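I grew up thinking feet were just feet. You put them in shoes, you walked on them, and if they hurt you sat down for a while. It took a blister the size of a quarter and a very patient podiatrist, Dr. Tharun Chowdary, to teach me that they deserve as much attention as my teeth get.

I went in for the blister and came out with a talk about socks, dry skin and the numb patch on my left big toe. I hadn't even mentioned the numb patch! I figured it was my dress shoes. He pressed on it with a little plastic thread, asked me to close my eyes and say when I felt it, and then sent me off for a blood sugar test.

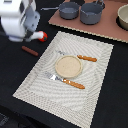
My number came back a bit high. It wasn't a disaster, but it was high enough that my regular doctor wanted to see me again in August. And I keep thinking about how long I'd been ignoring that toe – a year, maybe longer. I had a whole drawer of creams for my face and I hadn't looked at the bottoms of my feet since I was a kid.

So my opinion, and I'll say it to anyone who sits near me on the bus, is that a foot check should be part of every yearly physical. Take off the socks, look between the toes, test the feeling, feel for the pulse on top of the foot. At my old clinic in Havwood I had 17 years of checkups and I don't remember one where my shoes came off for anything but the scale.

I know the other side of this. Appointments are short and doctors are already rushed, and a friend of mine, Baptiste Arnaud (he's a nurse, so he gets to have opinions too), thinks I'm asking for one more box to tick. His view is that people should look at their own feet at home and speak up when something changes. Fair enough, except that I had a change and I didn't speak up, and I like to think I'm a fairly normal person.

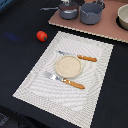 Habits are the hard part, for me anyway. I was told to eat smaller dinners and to check my feet every night, and guess which one I dropped first. What finally worked was hooking the two together. I set my place before I start cooking, with a white woven placemat, a small round plate with a bit of a rim, and a knife laid just past it, and while the rice cooks I sit down and take off my socks. Yes, in the kitchen. I live alone and I wash my hands.

Shoes are a whole other argument. I paid 105 dollars for a pair with a wide toe box and I complained about it for a week, and then I stopped because my feet had quit aching by dinnertime. I'd rather see people spend on shoes that fit than on the foot gadgets that keep popping up in my ads.

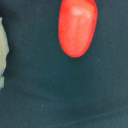
Color is another thing I've started paying attention to. A toe that stays red, or goes pale, or looks different from its neighbor is worth a phone call, and you don't need a medical degree to notice it. I mean, if it's as red as a plum tomato, that same smooth red with a touch of orange in it, please don't do what I did and blame your shoes. Call someone, and ask them to look at both feet while you're there.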